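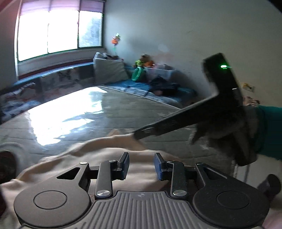

Jestorex, a small robotics company in Illside, has started collecting household examples for a learning system that is meant to help robot arms handle bedding, clothes and other soft things around the home.

The company began the work in April and has 1357 usable recordings so far. It wants 3000 before it trains the next version of its software.

The recordings are made in ordinary homes, with no robot present. A person picks up a hand-held gripper with two finger pads and does a chore with it, such as pulling a blanket straight or moving a toy from a bed to a bin. A camera on the tool records what the pads are doing. The software later studies the recordings and tries to work out which movements go with which task.

Birgit Ostermann, who runs the collection for Jestorex, said the company spent its first year recording at a bench in its own office and was not happy with the results.

"The arm got very good at our bench," Ostermann said. "Then we put a fleece blanket in front of it and it had no idea where the edge was. We needed real bedrooms, with windows and glare and things lying on the floor."

Twenty households in Illside and neighboring Godholm have signed up. Each one gets a gripper for 2 weeks and a printed list of tasks. People are asked not to tidy up first and to leave the curtains or blinds the way they usually have them. They can do the tasks in any order and stop when they like.

Failed attempts are kept as well. If a blanket slips out of the pads, the person tries again without stopping the recording, and the slip is labeled afterward. Ostermann said the labeling takes longer than the recording and is done by hand at the Jestorex office.

Recordings that show a face, a letter or a screen with readable text are set aside and deleted, she said. Households can also ask for any recording to be removed until training starts.

The grippers are built by Stöcker, a machine shop in Godholm, which has changed the finger pads once already after early users complained that thin sheets slid between them. A lighter handle is being tested now — several people said their wrists were sore after a long session.

Jestorex is still looking for households, mainly ones with bunk beds or heavy winter quilts. An information evening will be held Tuesday at 7 p.m. at the company's office in Illside. No sign-up is needed to attend.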